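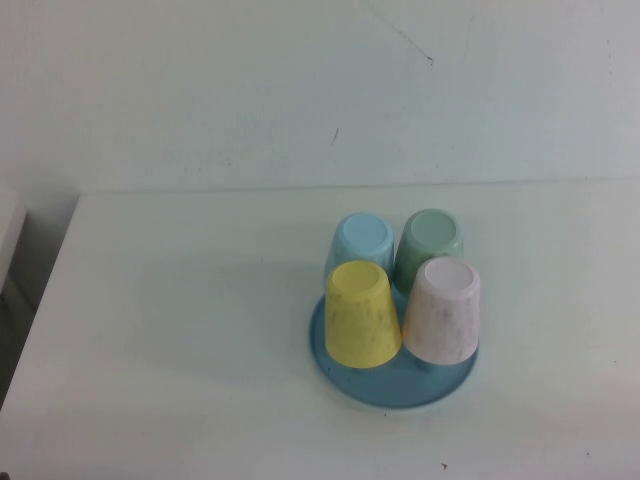 Clindurell's lido café will open its doors again in August, and the swimmers who have been asking after it all winter can hardly wait. The little building beside the pool has been shut for two seasons, and anyone who has climbed out of 50 feet of cold water and found nothing but a locked hatch will know why the news went round the changing rooms so fast. The new café does away with throwaway cups altogether. In their place come small plastic ones that get washed and used again, the sort you can see turned upside down on a round blue tray, and swimmers can carry them right to the water's edge without anyone fretting about broken glass under bare feet.

Roksolana Hnatiuk, who will run the kitchen, has been trying out the menu on the early morning swimmers, and the verdict so far has been very happy indeed. There will be tea, of course, and hot blackcurrant, and a thick barley soup that she makes in a pot big enough to bath a toddler in. She is especially pleased with her cheese and onion pasties, which went so quickly at the last tasting that the second tray had to be guarded.

"People come out of that pool absolutely starving," she said. "You should see them. They're blue round the lips and grinning from ear to ear, and they want something hot in their hands straight away. I used to bring a flask for my friends and by the end I was bringing six!"

The Friends of Clindurell Lido raised 3000 pounds towards the refit, most of it from a sponsored swim that went on long past teatime. Between them the swimmers notched up 1061 lengths, well over what anybody had put on the sweepstake, with the last one swum by Marlies Tanner in a borrowed wetsuit and a bobble hat. She has been coming to the pool since she was at primary school and remembers the old café when it sold nothing but crisps and orange squash.

"I was only going to do 20," she said, "and then somebody on the side shouted that we were nearly over the thousand, so I got back in. I don't remember much about the last few, to be truthful, but the cheering was lovely."

The money has paid for a new serving hatch, a proper sink, fresh paint inside and out, and a long bench along the south wall, which gets the sun from mid-morning until closing. The bench was built by Konrad Danzer from the boards of the old changing cubicles, and if you look at the underside you'll find some of the names that were scratched into them over the years. He left those alone on purpose. He has also put a row of low pegs at one end for children's towels, and a wide gap at the other so that a wheelchair or a pushchair can pull in beside everyone else.

Borrowing a cup is free. You take your drink wherever you like on the terrace or the lawn, then drop the cup in the crate by the gate on your way out. Regulars are welcome to bring their own mugs too, and there's a shelf inside where they can be left between swims. It is filling up already, with a very fine enamel one at the far end that has been in its place since the day the shelf went up.

Winter swimmers will be glad to hear that the plan is to keep going after the summer crowds have gone home. The hatch will open at 7am for the early birds and close at 4pm, with the soup starting at 11am and carrying on until the pot is empty. Rosimeire Meireles, who leads the beginners' cold water group, is hoping that the promise of something warm will tempt in a few people who have only ever watched from the railings.

"We've got a lovely bunch, all ages, and most of them were terrified the first time," she said. "Come along, get in up to your knees, squeal a bit, get out and have some soup. I'd call that a very good morning."

The opening day starts with a gentle swim for all comers, followed by music on the lawn from the Zanska Brass Band and a cake table, for which more bakers are still wanted. Offers of cake can be left at the lido ticket office, and anything with rhubarb in it will be especially well looked after. Swimming on the day is at the usual price, and under-fives get in free.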